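Erside Neighbors Help Board
Home & Rental > Walls and Windows

Fake window on a fabric print: how do I hang it so it stops looking like a flag?

Posted 6/25/25 by basement_tenant
17 replies hidden, 3 shown (sorted by most helpful)

I work in a room with no windows. It used to be storage and still has the personality of storage. Last December I gave in and bought a big printed picture of a window, the kind with a sash and some daylight behind it, on thin paper. It cost me $19 plus shipping and I have had more than $19 worth of irritation out of it.

One wall is light-brown wood paneling that the landlord is oddly proud of. Next to that is the stretch of plain wall where the print goes, and then on the right there's a gray perforated panel somebody put up for tools. So I have one decent spot, and it isn't very wide.

What I've tried so far: thumbtacks in the corners (it sagged in the middle, so the bar across my window smiled at me), painter's tape (on the floor by morning), and those gummy putty squares from Funum, which held beautifully and then took a disk of paint with them. The lease says no holes bigger than a thumbtack. The fold lines from the package are also still there, right across the sky.

I would like it flat and level, and I'd like it to stay up until I move out. Should I be looking at a frame, or a rod, or do I accept my fate and buy a lamp?

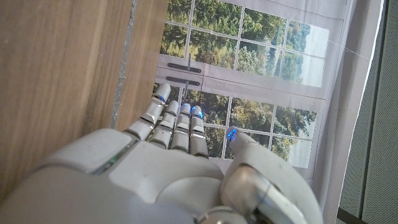

I should add that I've already ironed it once, on the lowest setting, through a pillowcase, and the creases didn't seem to notice. I'm a little scared of going hotter. The label has a picture of an iron with one dot in it and then another symbol I can't identify, possibly a warning about people like me.

Budget is whatever you'd spend on something you're faintly embarrassed to own.

halfinch_reveal
Marked helpful by 113 people

Start with the creases. An iron on low through a pillowcase is mostly a way to warm up a pillowcase. Hang the print from a shower rod, hit the back with a handheld steamer, and pull down gently on the bottom edge while it's damp. Leave it overnight. Polyester will shine or melt if you press it hot, so your fear is healthy.

For hanging, skip the corners entirely. You want the top edge held along its whole length. Buy two flat wood slats as wide as the print, sandwich the top inch of fabric between them, and screw them together every six inches. Do the same at the bottom. The bottom pair is the weight that takes the sag out. Then hang the top pair from two adhesive hooks rated well above what the thing weighs. Wipe the wall with rubbing alcohol first and let the hooks sit an hour before you load them. Everybody skips the hour. I have skipped the hour. I own a dented radiator cover as a result.

Use a level on the top slat, then step back and look at the printed sash bar. On cheap prints the picture isn't always square to the fabric, and if they disagree you should side with the picture. A level slat over a crooked window looks like a crooked window.

Also, height. Put the sill where a real sill would be, a bit above the desk. Most people hang these like art, at eye level, and end up with the view from a ship.

Slats from the Kontogiannis lumber counter are sold by the foot and they'll cut them for you if you ask before the lunch crowd.

cernholm_st_upstairs
Marked helpful by 3 people

I used a Cernholm poster rail, the magnetic kind. Fine for paper. For fabric it slid out on one side so slowly that I thought the building was settling.

If you do use the slats above, staple the fabric to the back slat before you screw the front one on, otherwise it creeps while you work and you get to do it all again.

And don't waste the perforated panel. If your print comes near it, one hook there can hold that end of the slat and you only need to trust adhesive on the other side. Check that both ends come out level, though — the holes are where they are and they don't care about you.

just_passing_thru

buy the lamp. put the lamp behind the window. now its a sunny day all the time

edit: LED only please, I'm told the fabric thing and the old bulb thing do not mix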